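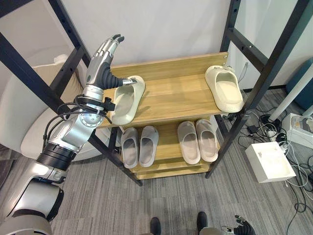
첨부 1. 신발장 현재 상태. 위 칸에 슬라이드 두 짝, 아래 칸에 네 짝.

문의 번호 229
제목: Pisby 원목 신발장, 위 칸에서 슬라이드가 자꾸 앞으로 밀려 나옵니다
분류: 가구 / 현관 수납
상태: 해결됨

[최초 문의, 오전 10시]

안녕하세요! Praltcombe 지점에서 Pisby 신발장을 들인 지 두 달쯤 된 사용자입니다. 먼저 이 신발장 정말 마음에 듭니다. 밝은 나무색이 회색 줄무늬 카펫이랑 이렇게 잘 어울릴 줄 몰랐어요. 방에 들어올 때마다 한 번씩 쳐다보게 됩니다!

그런데 한 가지가 계속 걸려서 글을 남깁니다. 위 칸에 슬라이드를 올려 두면 며칠 지나서 앞쪽으로 조금씩 나와 있습니다. 첨부 사진에서도 오른쪽 끝 크림색 슬라이드의 두꺼운 밑창이 선반 앞으로 살짝 나와 있지요. 왼쪽의 연한 세이지 그레이 슬라이드는 앞코가 위쪽 안쪽을 향해 있고요. 반면 아래 칸의 연회색 한 켤레와 분홍빛 도는 회색 한 켤레는 나란히 잘 있습니다. 그래서 더 궁금해졌어요. 같은 나무, 비슷한 신발인데 왜 위 칸만 그럴까요?

지금까지 해 본 것:
- 선반을 마른 천으로 닦음. 변화 없음.
- 슬라이드 밑창을 물로 씻고 말려서 다시 올림. 이틀은 괜찮다가 다시 나옴.
- 위 칸과 아래 칸 신발을 서로 바꿈. 이번에는 위로 올라간 연회색이 밀려 나옴.

마지막 시험 덕분에 신발 탓이 아니라는 건 알았습니다. 선반 쪽을 봐야 할 것 같은데 어디부터 손대면 좋을까요?

[지원 담당 답변, 오전 11시]

자세한 기록 감사합니다! 위아래를 바꿔 보신 게 아주 큰 도움이 됩니다. 저희도 같은 결론입니다. 위 칸 선반이 앞으로 약간 기울었을 가능성이 큽니다. 이 모델은 위 칸 뒤쪽에 올라온 판이 있고, 선반 뒤쪽 홈이 그 판에 끝까지 물려야 수평이 나옵니다. 조립할 때 홈이 덜 들어가면 겉으로는 거의 표가 나지 않는데 신발은 조금씩 앞으로 움직입니다.

아래 순서로 확인 부탁드립니다.

1. 위 칸을 비우고 수평계를 앞뒤 방향으로 놓습니다. 수평계가 없으면 구슬이나 둥근 연필을 올려 보세요.
2. 앞으로 기울었다면 선반 밑면 뒤쪽의 나사 두 개를 반 바퀴씩만 풉니다.
3. 선반을 뒤판 쪽으로 손바닥으로 밀어 넣습니다. 톡 하고 걸리는 느낌이 나면 다 들어간 것입니다.
4. 나사를 양쪽 번갈아 조입니다.
5. 바닥 쪽 받침 판도 흔들리는지 눌러 봅니다.

신발장을 두신 곳이 카펫 위라서 한 가지 더 여쭙니다. 카펫이 한쪽만 눌려 있지는 않은가요? 그리고 바닥에 전선과 멀티탭이 보이는데, 신발장을 옮기실 일이 있으면 다리 밑에 전선이 끼지 않게 먼저 치워 주세요.

[사용자 답변, 오후 2시]

와, 구슬이 굴러갔습니다! 뒤판 앞에 놓자마자 천천히 앞으로 오더라고요. 두 달 동안의 수수께끼가 풀리는 순간이라 괜히 혼자 박수를 쳤습니다.

나사를 풀고 밀었더니 오른쪽은 바로 톡 하고 들어갔는데 왼쪽이 안 들어갑니다. 손전등으로 비춰 보니 홈 안에 톱밥 같은 가루가 뭉쳐 있어요. 억지로 두드려도 되나요? 집에 고무망치가 있긴 합니다.

카펫은 눌린 자국이 좌우 비슷해 보입니다. 전선은 오른쪽 벽 쪽으로 모아 두었습니다. 하는 김에 그쪽 바닥을 청소했더니 속이 다 시원하네요.

[지원 담당 답변, 오후 2시 30분]

구슬 시험 성공 축하드립니다! 망치는 잠시만 참아 주세요. 가루가 있는 채로 두드리면 홈 가장자리가 뜯길 수 있습니다. 나무 이쑤시개나 마른 칫솔로 홈을 훑어 내고 청소기 좁은 노즐로 빨아들인 다음 다시 밀어 보세요. 그래도 빡빡하면 400방 사포를 접어서 홈 안쪽을 두세 번만 문지르면 됩니다. 더 거친 사포는 권하지 않습니다.

[사용자 답변, 오후 4시]

들어갔습니다!! 칫솔만으로는 조금 모자라서 400방 사포로 두 번 문질렀고, 그다음엔 손힘만으로 쑥 들어갔어요. 나사도 번갈아 조였습니다. 구슬은 이제 제자리에 가만히 있습니다. 뒤판과 선반이 딱 90도로 만나는 걸 보니 이게 원래 모습이었구나 싶습니다. 처음 조립할 때 왼쪽 틈이 좀 보였는데 원래 그런 줄 알았거든요.

추가 질문 두 가지입니다. 위 칸에 Gurkus 미끄럼 방지 시트를 깔아도 나무에 괜찮을까요? 그리고 겨울에는 부츠도 올리고 싶은데, 위 칸이 나을지 아래 칸이 나을지 궁금합니다.

[지원 담당 답변, 오후 4시 30분]

정말 반가운 소식입니다! 시트는 접착면이 없는 종류면 괜찮습니다. 다만 젖은 신발을 올린 날은 시트를 걷어서 선반까지 말려 주세요. 시트 밑에 물기가 남으면 밝은 나무에는 자국이 잘 생깁니다. 목 긴 부츠는 위 칸을 권합니다. 위쪽이 트여 있어 눕히지 않고 세울 수 있어요.

일주일 뒤에 구슬 시험을 한 번만 더 해 주시겠어요? 나사가 자리를 잡으면서 살짝 풀리는 경우가 있습니다.

[사용자 답변, 일주일 뒤]

다시 해 봤습니다. 구슬은 그대로이고, 왼쪽 나사만 아주 조금 더 돌아갔습니다. 크림색 슬라이드도 올려 둔 자리에 잘 있습니다. Hirano 옷걸이도 같은 지점에서 샀는데 그건 처음부터 튼튼해서 문의할 거리가 없네요! 신발장은 한 대 더 들여서 옆에 붙여 볼까 생각 중입니다. 티켓은 닫으셔도 됩니다.

[처리 내역]
원인: 위 칸 선반 왼쪽 홈에 나무 가루가 남아 끝까지 결합되지 않음
조치: 홈 청소, 400방 사포로 가볍게 정리, 재결합 후 나사 조임
교체 부품: 없음
후속: 조립 안내 3번 단계에 홈 청소 문구 추가 요청함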